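# Five Squares and One Letter Still Outside

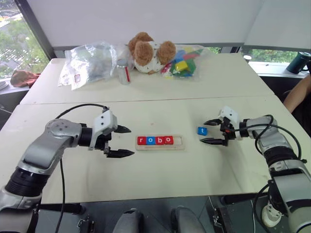
*Learning Materials Department, Peslow – Talks with our makers*

The maker of the Edano spelling set asked me to come at nine on Wednesday, before the telephone begins. She has worked with letters for children for a long time and she speaks about them quietly, often with a block in her hand. She asked to stay without a name in this text. "The set has a name already," she said.

I began with the tray, which is a simple thing: light wood and a row of square slots sunk into it. I wanted to know if the slots came first or the letters.

"The slots," she said. "At the beginning we had only the blocks. Children made very nice towers. When I put down a tray with places in it, the same children began to look for what belongs inside. An empty square asks for something."

She likes words of five letters for the first meeting with a new group. On the white table we had "robo" in the tray, with the last place open and the blue "t" lying a little to the right. I asked why she so often stops at this point.

"Four letters are enough to guess and not enough to finish. The child says the word aloud already, and then the eyes go to the table. Also this word has the letter o two times. For a small child this is a surprise. They think that when a letter is used, it is gone."

In that word one "o" is blue and the other is red, and I supposed it was a mistake of sorting. It is a decision. In her first version every vowel was blue and every consonant was red, and the teachers who tested it at the Dramani school asked for this. She kept it for one winter.

"The children were clever. They stopped reading the letter and they read the color. They would say to me, here must come a blue one. So I mixed them. Now the color says nothing, and they must look at the shape. Some teachers were not happy with me. One of them is still not happy."

The complete set has 126 blocks. The letters are white and lowercase, and this was another discussion. Parents write to her that capitals are easier, and she agrees that they are easier to cut and easier to print. But the books on the shelf at home are mostly in small letters, she says, and she wants the block to look like the book.

I asked how the words are chosen. She keeps a list, which had 3,265 words when she last printed it. Most of them will never be on a card. She removes a word when it has a silent letter too early, or when children in the tests laughed so much that the lesson was over. "Those I keep in a separate list, for myself," she said.

The depth of the slots took more time than the words. With a slot too deep, small fingers cannot take the block out again. With a slot too shallow, the whole word slides away when someone pushes the table. She made 13 trays before she accepted one, and the others are in a box under the stairs – she offered to show them and then could not find the key.

She does not like when adults help by turning the last block to the right direction. "They cannot stop themselves. They see the letter is a bit tilted and the hand goes. I tell them to sit on the hand." In her opinion, placing the block is half of the exercise. The child must find it, turn it until the letter stands correctly, and bring it over the right square.

We also spoke about the surface. She prefers a white table with not much around the tray, so the loose letter can be seen at once. Smudges do not worry her. She cleans the blocks with a damp cloth and never puts them in water, and she asks the schools to do the same, without much hope.

A larger tray is in preparation, for words of seven and eight letters. The testing will take around 90 hours and she would like to begin in February. The difficulty at the moment is the lid, which does not close over the longer tray, and she has not decided if she will change the tray or the box.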